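**To:** Helmut Rieger, Hämmerli Fund
**From:** Dorian Gautier, Merwood software group, Falville
**Period ending:** June 30, 2018

Helmut, you asked for a shorter report than the last one, with fewer diagrams and more about where the money went. The money went into the planner, mostly into the part of the planner we told you in the proposal was finished.

## Where we are

The two-arm table-setting task runs end to end on the new control stack. By that I mean one command starts it, both arms get their motions from the same planner, and the operator doesn't have to paste anything into a terminal halfway through. The old stack needed the pasting. We had a text file of things to paste, and it had a version number.

Perception, planning and execution are now separate processes with a message log between them. When a run goes wrong we can replay the log at a desk and watch the planner make the same bad decision again, as often as we can stand to. That one change has saved more bench time than everything else in this report, and it was in the proposal as a half line under "miscellaneous."

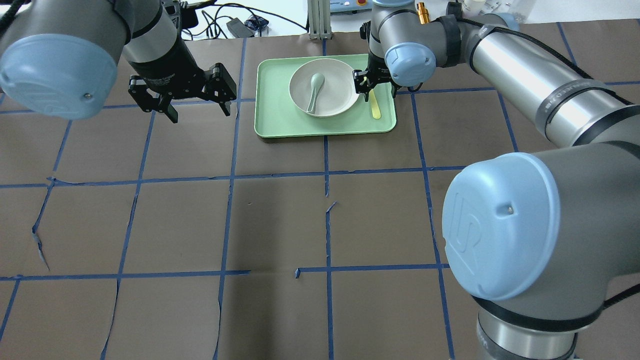

*Tray task: bowl and spoon on the tray, both grippers over the table.*

## Planner

The planner handled 3,684 motion requests in the period. It rejected 37 of them as infeasible. We went through the rejections by hand, and 32 were correct: the goal was out of reach, or the other arm was parked in the way and had no intention of leaving. The remaining five were the planner being timid near its own elbow. We traced those to a safety margin being applied twice, once by the collision checker and once by a well-meaning wrapper around the collision checker. The wrapper is gone. I wrote the wrapper.

Arm priority is still crude. When both arms want the same space, the one that asked first gets it and the other holds still until it's released. This is slow and safe, and to a visitor it looks like good manners. A proper joint plan for both arms exists on a branch. It produces lovely motions and takes long enough to compute them that you could set the table yourself, so it stays on the branch until August.

Replanning during a motion works at 10 Hz. We had promised faster. The limit is the scene update, which copies the whole world model every cycle whether or not anything in it has moved. Sending only the changes is the obvious fix and is the next job on the list.

## Perception

Object positions used to be reported in the coordinates of whichever camera saw them, with a note in the code asking the reader to be careful. Everything is now converted to table coordinates at the door, and a message without a frame and a timestamp is refused. The refusals were numerous on the first day. They were also all ours.

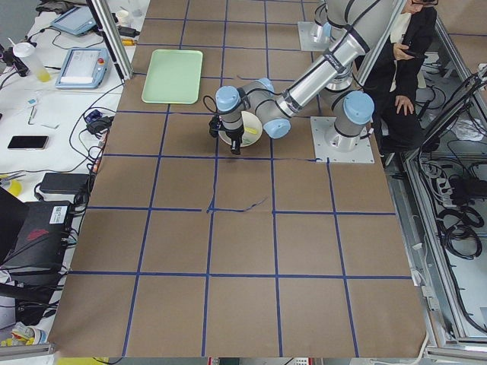 The scene model now stores which object is holding which. Previously it kept a flat list of positions, so a bowl and its contents were two strangers who happened to live at the same address, and the planner would happily move one and then look for the other where it had been. Containment is a proper link now. With the white bowl down on the paper and the small yellow piece inside it, as the side camera has it here, the model should carry one parent and one child, and any plan for the bowl takes the child along. The pale green tray gets an entry of its own, over in its cell of the tape grid, with nothing attached to it. We use the grid cells as names for start positions in the run logs, and the planner itself knows nothing about them. Anyone who has tried to compare runs labeled "left-ish" will understand why we bothered.

Thin objects remain the weak spot. A utensil lying flat gives the depth data very little to work with, and the pose estimate sometimes swaps one end for the other. The grasp succeeds either way, and then the thing is presented backward with great confidence. We've added a check that compares the estimate before and after the approach and asks for a second look if the two disagree. It catches most flips. I'd like to report that it catches all of them.

## Control and tooling

- Gripper commands now return a result. They used to return immediately, on the theory that the gripper would get there.
- The logger records the software version on both machines. They differed for a good part of the spring.
- Calibration is a single script with a pass or fail at the end. The fail message names the joint.
- The operator screen shows which arm is waiting and what it's waiting for. This replaced a spinning icon that conveyed mainly that we owned a spinning icon.
- Simulation and hardware read the same configuration file. Two parameters are still overridden on the hardware side, and both carry a comment with my initials and a promise.

The wrist cameras are in the log too, synchronized with the joint states. Storage is the cost. We keep the full stream for failed runs and a thinned one for the rest, and the thinning rule can be changed without a rebuild.

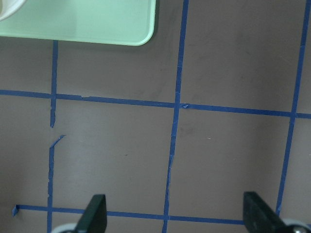

Can the stack be moved to the Grestton site without rewriting it?

The planner and the logger can be moved as they are. The arm driver needs a new interface layer, and calibration has to be redone on their table. Their network setup is the part I can't estimate until I've seen it, and their description of it over the phone was brief in a way I didn't care for.

## Late or dropped

The automatic recovery behavior is late. At present, a failed grasp leads to one retry from a different approach angle and then a polite stop. The plan called for the system to reason about the cause. It currently reasons that something is wrong, and says so.

The graphical task editor is dropped, with your agreement from the last call. The two people who wanted it have both learned the text format, one of them willingly.

## Next period

First the incremental scene update, then the joint planner if its timing comes down, then the Grestton driver. I'd also like to spend part of the travel line on a visit there before any code is written, and need your approval to move it from the hardware line. The form is attached, signed in both places this time.

Dorian Gautier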